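Marleny Mosquera and the ninety seconds: a long talk about the Pitach tram timetable

October 18, 2026

I had been trying to get an hour with Marleny Mosquera ever since the new Pitach timetable came in, and in the end I got the better part of an afternoon, in her kitchen, with a pot of tea that was refilled more often than I can remember. She has been writing the tram timetable for the Pitach system for a good many years now, first as a junior in the planning office and then as the person whose initials go at the bottom. Before that she sold tickets at the Budetti terminus, and she still talks about the place as if she had only popped out for a sandwich.

"People think it's a big list of times," she said. "Well, it is a big list of times, I can't argue with that! But you don't start with the times. You start with what the trams can't do, and you go on from there until you've run out of things they can't do."

The change that brought most of the letters in was the one in March, when the Budetti branch lost its through trams in the evening and everyone going on to the hospital had to get off at Grarier and wait for a connection. I told her I had been one of those people, standing at Grarier in the rain with a bag of shopping, and she winced and said she was sorry, and then she said she would do it again.

The trouble, she explained, is the bridge. The single-track stretch over the river at Grarier is 237 metres long, and only one tram may be on it at a time. A tram that turns up early has to sit at the signal, and one that turns up late makes the other one sit there instead. Under the old timetable there were evenings when a small delay at Budetti, somebody with a pushchair or somebody looking for their pass, had worked its way right round to the far end of the network by bedtime.

"We had 90 seconds to play with at the bridge," she said. "That was the whole of it. And everyone on the system was spending the same ninety seconds, again and again, without knowing the others had already had it."
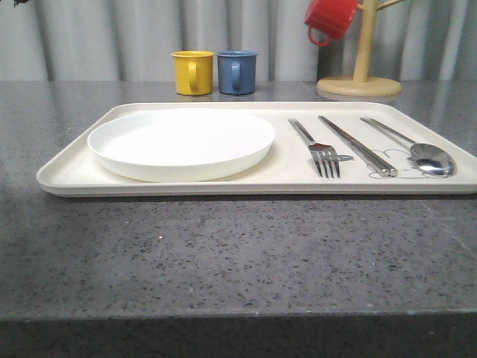
The depot at Grarier makes things harder still, as it was laid out for a much smaller fleet and has had no new track since. Trams come off the turning circle and go straight into the stabling roads, and there is very little room to shuffle them once they are in. I couldn't picture it, so Marleny turned to the tray on the worktop, with its round white plate at one end and the three metal utensils lying side by side on a slant next to it. The plate, she said, was the turning circle, and the utensils were roads one, two and three. A tram that needs to be out first in the morning has to be at the front of its road the night before, so the last hour of the evening is really the first hour of the next day. I have lived near that depot for years and had never thought about it.

She is full of this sort of thing. The evening timetable, she told me, is written backwards, from the last tram in, and the morning one forwards, from the first tram out, and the two have to shake hands somewhere around lunchtime, when fewer people are travelling and a little untidiness can be forgiven. When she was learning the job she did it all on squared paper with a ruler, every tram a slanting line. She still draws the difficult bits by hand. The office has had planning software for a while, bought from a firm called Ingvarsson, and she speaks well of it, on the whole, though she doesn't let it near the bridge.

"It found me a lovely answer for the bridge once," she said. "Very elegant. It had a driver changing ends at Budetti in no time at all. I mean no time, it had put a nought in the box."
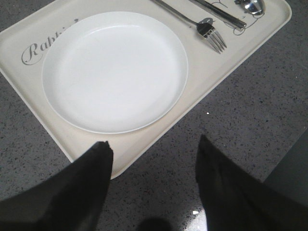 What about the passengers, though, I asked. It is all very well keeping the bridge clear, but if you are the one standing at the stop it doesn't feel like an improvement. She took this seriously. She had 495 letters and emails about the March change, and she read them herself, in the evenings mostly, with a pencil. A lot of them were cross, some were very funny, and a fair number were from people who wanted to tell her about the trams when they were children and mentioned the timetable only at the end, out of politeness.

From these she made a map of where people were really going. The surprise was the hospital. She had assumed most evening travel there was for visiting, and had timed the connections to suit visiting hours, but letter after letter came from people who work there: porters, cleaners, nurses coming off a late shift, who were missing the tram back by a minute or two and then waiting at a stop with hardly any shelter. So the autumn timetable moved the late departures. It cost a bit of waiting at Grarier earlier in the evening, and she knew there would be letters about that too – she has already started a folder.

I asked whether she minded being blamed. She thought about it while she hunted for the biscuits.

"I'd mind if they stopped writing," she said. "There's a stop on the eastern side, and I won't tell you which, where I haven't had a complaint in years, and it worries me. Either it's perfect or they've all bought cars."

We went on for some time about whether the through trams could ever come back. There is a plan for a second track over the bridge, and there has been one for as long as she has worked there. She keeps a copy in a drawer. In the meantime she would settle for a passing place on the Budetti side, just long enough for one tram to wait off the main line, and she has found a spot for it by the old goods yard, where the ground is level and the road is wide enough. She has walked it, she said, in all weathers, and once got told off by a man with a dog.
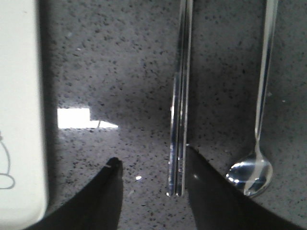

Brodie Trevaskis is less sure about the passing place. When I rang him a few days later he told me he liked the idea well enough on paper, but a tram waiting by the goods yard would be stopped on a bend, and on a dark evening he would want a proper signal there before he took a full tram into it. He also said that the new timings at Grarier were the first in a long while that let him finish a run without feeling chased. He asked me to pass on both halves of that, so I did.

Marleny laughed when she heard, and said he was right about the bend, and that she had drawn the signal in already, in pencil, on the copy in the drawer. Then she wanted to know what he made of the 131, which is the early tram out of Budetti and the one she worries about most, as it has to reach the bridge ahead of everything else. I said I hadn't thought to ask. She said she would ring him herself, and could I leave her the number.

The winter timetable is being drawn now. The last trams to the hospital will stay as they are, and comments on the rest can be handed in at the ticket office at the Budetti terminus, where there is a box on the counter with her initials on the lid.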